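Shareholder Engagement Program
Progress report to the Clorkesthorpe Fund
April 5, 2022

Summary

The second year of the program is on schedule for four of its five work areas. The voting database is complete for the current list of companies, the guide for small shareholders has been published, and the help line has been open on every working day of the reporting period. The work on board succession disclosure is behind. We explain the reasons in section 4 and ask for a change to the delivery date. Spending is within the grant, with an underspend on travel.

1. Voting database

The database now holds 969 proxy votes. Each entry gives the company, the meeting date, the wording of the proposal, the recommendation of the board and the result. Where a fund manager has published its own vote and its reason for it, we link to the statement.

Most of the entries are routine: election of directors, approval of the auditor, and the advisory vote on executive pay. Shareholder proposals make up a small share of the total but take up most of the staff time. The wording is longer, and the results are often reported on two different bases. Some companies count abstentions as votes cast and some do not. In the first year we copied the percentage each company gave. That made the figures hard to compare, and two readers wrote to tell us so. We have now gone back over the first-year entries and show both percentages side by side.

The database runs on Piltent, which we chose at the start of the grant. It has done what we needed. Search is slow when a user filters by both sector and proposal type, and the supplier has agreed to look at this under the existing support contract. Export to a spreadsheet works well and is the feature users mention most.

We had planned to add contested elections as a separate category. This is done. There are few of them, and each one has its own page listing the nominees from both sides, the dates of the filings and any settlement. We do not give an opinion on which side should win. One company asked us to remove a page on the grounds that the contest had been settled before the meeting. We kept the page, added the settlement terms from the public filing, and have heard nothing more.

2. Guide for small shareholders

The guide was published on our website in both web and print form. It runs to 31 pages. It covers how to read a proxy statement, how to vote shares held through a broker, what a record date is, how to ask a question at a virtual annual meeting, and how to tell a company mailing from a mailing sent by a dissident shareholder.

The chapter on virtual meetings was rewritten late. Our first draft assumed that most companies would go back to meeting in person this year. Many have kept the online format or offer both, and the rules for submitting questions differ a good deal from one company to the next. The new chapter includes a checklist of things to do in the week before the meeting, starting with finding the control number.

Feedback has been good on the whole. Readers with shares in a retirement plan said the guide told them too little about who votes those shares. They are right, and we will add a short section at the next revision. We also had several requests for a version in Spanish. Translation was not in the original budget, and we come back to this in section 6.

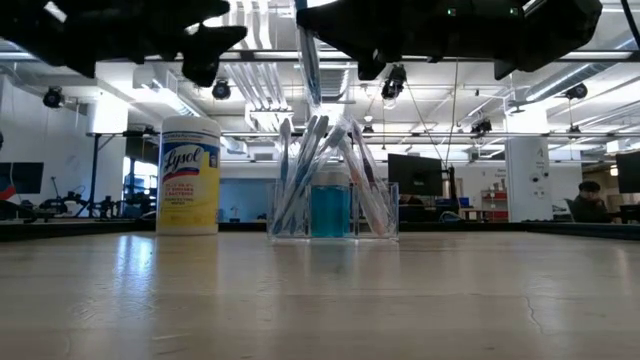 Lysol wipes and a clear three-compartment organizer on the tabletop.

3. Help line and workshops

The help line takes calls and e-mail from individual shareholders. The most common question is still the simplest one: a person has received a proxy card, or more than one, and does not know which to send back. Staff explain how a later vote replaces an earlier one and refer the caller to the broker if the shares are not held directly. We do not advise on how to vote or whether to buy or sell.

The second most common subject is the lost or unclaimed dividend check. This is outside the purpose of the grant. We keep a standard reply with the contact details for transfer agents and state unclaimed property offices, and we send it the same day.

We ran 16 workshops in the period, as set out in the grant agreement. They were held at public libraries, community colleges and one credit union. Attendance was uneven. The evening sessions filled up and the lunch sessions did not. At two of the lunch sessions there were more chairs than people by a wide margin – the library had put out seating for a much larger group – and we have dropped that time slot for the rest of the year.

The workshop material has changed since our last report. We used to open with the legal duties of directors, and people lost interest. We now begin with a real proxy card, with the company name removed, and ask those attending to fill it in. The discussion of duties comes later and takes less time. Evaluation forms from the revised sessions are better than those from the earlier ones, mainly on the question of whether the session was easy to follow.

4. Board succession disclosure

This is the area where we are late. The plan was to review what companies tell shareholders when a chief executive or chair leaves: how much notice is given, whether the board describes its search, whether the departing executive stays on the board, and what is paid on departure. A report was due at the end of the reporting period.

The review was contracted to Fashola, a research firm that had done similar work on audit committees. The firm delivered its coding sheet on time, and we approved it. In testing, two reviewers working on the same company often gave different answers to the question on notice. The trouble was with the question. A company may announce a retirement in one filing, name a successor in another, and set the actual date in a third. Depending on which filing is used, the notice period can be a few weeks or most of a year.

We agreed with the firm to stop, rewrite the question and start the coding again. The new version records all three dates. The second test gave much closer agreement between reviewers. The restart has cost time but no additional money, because the contract is for a fixed fee.

Coding is now well under way. We ask the Fund to accept the report in July in place of the original date. We would send the full draft to your program staff before publication, as with the earlier report on director elections.

5. Staffing and finance

Both full-time posts are filled. The part-time data post was empty for the first part of the period and has now been filled on the same hours and grade. The gap did not hold up the database, though it did delay the rework of the first-year percentages.

Bookkeeping moved to Rullik at the start of the fiscal year. The move went smoothly apart from one grant payment that was coded to general income and later corrected. The correction appears as a separate line in the attached accounts. Our auditor has seen it and has no comment.

Travel is well under budget. Three of the workshops were planned for locations that would have needed an overnight stay and were moved closer to the office when the hosts changed their dates. Printing is slightly over, as paper prices rose between the quote and the order. All other lines are close to plan. We have not drawn on the contingency.

6. Requests to the Fund

We ask for approval of 2 changes.

The first is the new date for the succession disclosure report, as described in section 4.

The second is permission to move part of the travel underspend to translation, so that the guide can be issued in Spanish. We have one written quote and are waiting for another. The quote in hand covers translation, a second reader with knowledge of securities terms, and layout. It does not cover printing, and we would publish the Spanish version on the website only.

7. Work in the next period

The main task is the spring meeting season. Results will be entered as companies file them, and we aim to have each one in the database within a week of the filing. The season also brings the heaviest use of the help line, and the part-time post will help cover calls in those weeks.

Workshops continue in the evening slot. Two community colleges have asked for a repeat, and one would like a longer session for students on its accounting course. We have said yes to the repeats and are still discussing the longer session – it would need new material, and the meeting season comes first.

The guide will be revised once the season is over, with the section on retirement plans added and the chapter on virtual meetings checked again.

Attachments: statement of accounts for the period; workshop list and evaluation summary; revised coding sheet for the succession review; translation quote.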